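Breakfast Baking, Week 3: Cinnamon Rolls
Handout to go with Friday's class

Okay, so last week was biscuits and everybody survived. This week we're on yeast, which scares people more than it should. If you can stir a bowl and wait, you can make cinnamon rolls.

Start with the milk. I want it warm like a baby's bath, and no hotter. Too hot and you kill the yeast, too cold and it just sits there sulking. Stir in the sugar and the yeast and leave it 10 minutes. You're looking for foam on top. No foam, throw it out and open a new packet (yes, even if the date on it is fine).

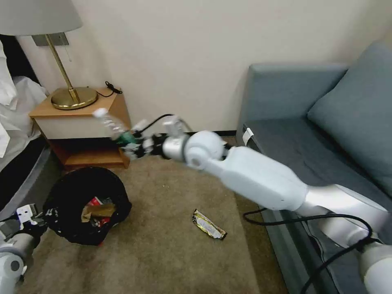 Then the flour goes in, but hold back the last half cup! I learned this from Holger Lindqvist, who ran the morning shift when I worked at the Lultano bakery, and who would take the measuring cup right out of my hand. The dough should be a little tacky. It should stick to your finger and then let go. If you dump all the flour in at once you'll get rolls you could play hockey with.

Knead by hand or with the hook. By hand takes me longer than I'd like, so I put the radio on. Cover the bowl and let it rise until it's puffed up to double. My kitchen in Skestthorpe is freezing in February and it can take most of the morning, so go by the dough and forget the clock. 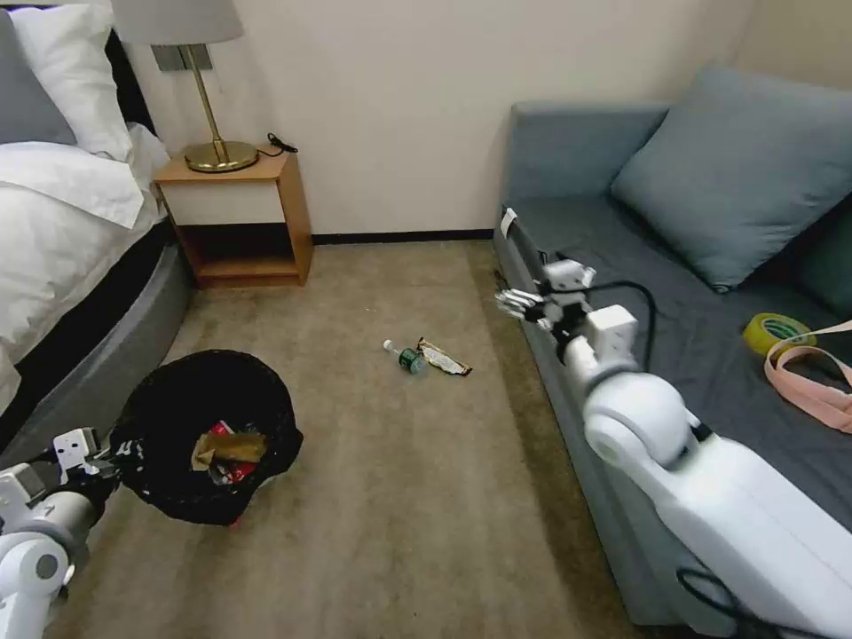 Rolling out is where people get nervous. Flour the counter, tip the dough out, and work from the middle toward the edges until you have a big rectangle. It should drape over your hands in soft folds when you lift it, the way that white duvet hangs down over the side of the bed. If it springs back at you, walk away, have some coffee, try again. Soft butter next (soft, please, melted butter runs out the ends), then brown sugar and cinnamon all the way to three of the edges. Leave the far edge bare so it seals.

Cut with dental floss. Unflavored! Somebody used mint once and we all tasted it.

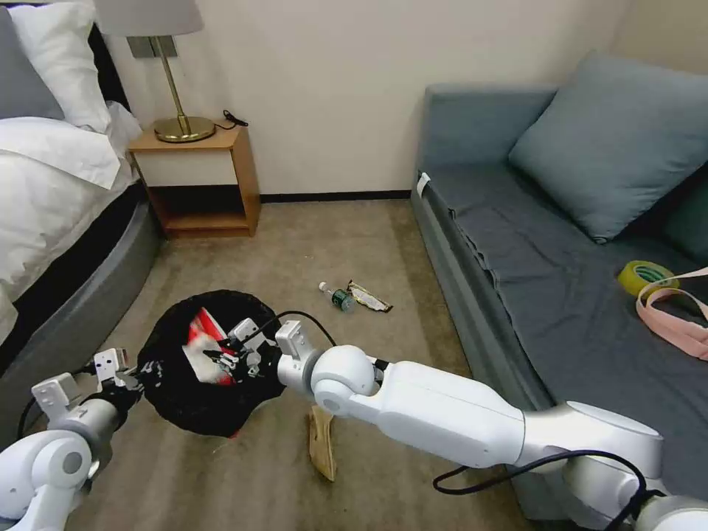

Second rise in the pan, 20 minutes or until the rolls are touching, then into the oven until they're golden on top and the middle one isn't doughy. Poke it and check. Icing goes on while they're still warm.

For next time: bring a muffin pan and an apron, and read the page on scones.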